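Ticket 62 - Cell 4, finger coming down off target
Opened by Bukola Bashir, Tuesday, October 16, 2018
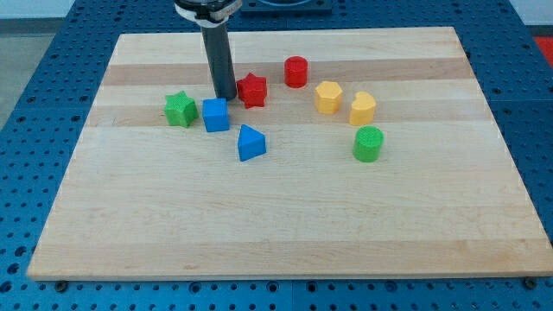 Started after the collar was swapped. Z fine, X/Y out about 3 mm at every pick. Re-taught home, no change.

Serpil: check board is hard up agianst the knobs first. Colour of block matter?

Bukola: no, same on all of them. Board was snug.

Serpil: then its the tool offset. Old collar values still loaded, I'd bet. Re-run TCP cal, speed under 100.

Bukola: yep, old values. Recal done, picks centred. Leaving open til Ferhat has run a full shfit on it.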